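Grolden Toy Library
Minutes of the members' meeting, January

Present: 12 members. The meeting was opened at 19.15 in the small hall.

1. Minutes of the last meeting
The minutes were read and approved with one correction. The shelf from Pekari was paid in full, and not in two parts as it was written.

2. Money
The balance is 462 pounds. The rent of the cupboard is already taken from this sum. It was asked if the late fees are worth the trouble of collecting. No decision was made and the point moves to the next meeting.

3. Wooden stacking toys
The greatest part of the evening was spent on this point. Many of our stacking toys come back with pieces missing, or with pieces from another set in the box. It was discussed whether an incomplete set can still be lent. The majority was of the opinion that it can, if there is at least one piece for every peg and the card in the box says clearly what is inside.

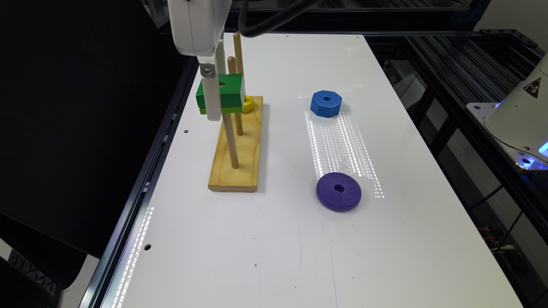

It was also asked how the pieces should be stored. One proposal was to leave them on the pegs, so that a missing one is noticed quickly. Against this it was said that the boxes then do not close, and that the long pegs press against the lid. It was agreed to put the loose pieces in a cloth bag and to lay the bag beside the base. Up to 20 bags are needed. A member offered to sew them from old curtains.

The spare pieces which belong to no set will be kept in the tin marked Dullero, on the lowest shelf. Parents may look through it when they return a toy.

4. Cleaning
Wooden toys are to be wiped with a damp cloth and dried standing up overnight. They must not be put in water. The sheet on the inside of the cupboard door is old and will be written again with bigger letters.

5. Wannasri hall
We can use the hall for the spring swap on the same conditions as last year. Tables must be carried back by 2 persons each, as the floor was scratched.

6. Other matters
The key of the cupboard sticks. Oil will be bought. The puzzle with the farm is still on loan and a reminder will be sent.

The meeting was closed at 20.40.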